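3.2 Household water use in the Dusiscombe survey

Kitchen water use was recorded in 132 of the 230 homes that agreed to take part. Each home kept a paper diary for two weeks and noted every time the kitchen tap was run for longer than a few seconds. Meter readings were taken at the start and end of the period. Homes with a dishwasher were kept in the sample but are reported separately in Table 4, following the method set out by Zabala in the pilot study.
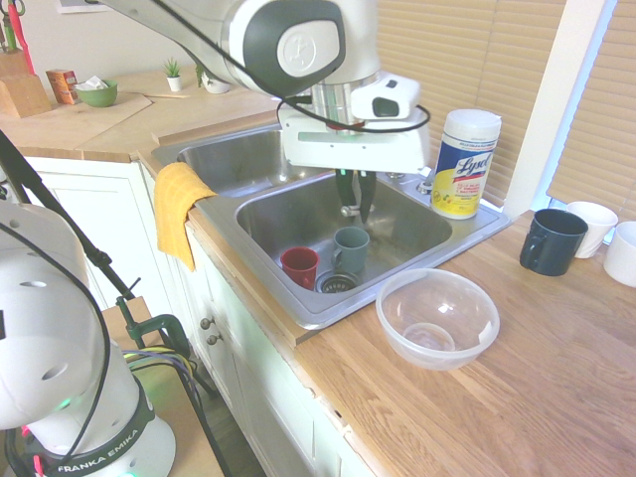 Figure 3. Mugs in the front basin of a double-basin kitchen sink.

Diary entries were sorted into four groups: drinking, cooking, washing up and other. Washing up made up the largest share in homes without a dishwasher, and most of it took place after the evening meal. Homes that washed items one at a time under a running tap used more water than those that filled a basin first. The difference was smaller in homes of one or two people.

Entries that could not be placed in a group were returned to the home for checking. Where no reply was received, the entry was counted as other. Diaries with more than three blank days were left out of the analysis. The effect of household size is considered in Section 3.3.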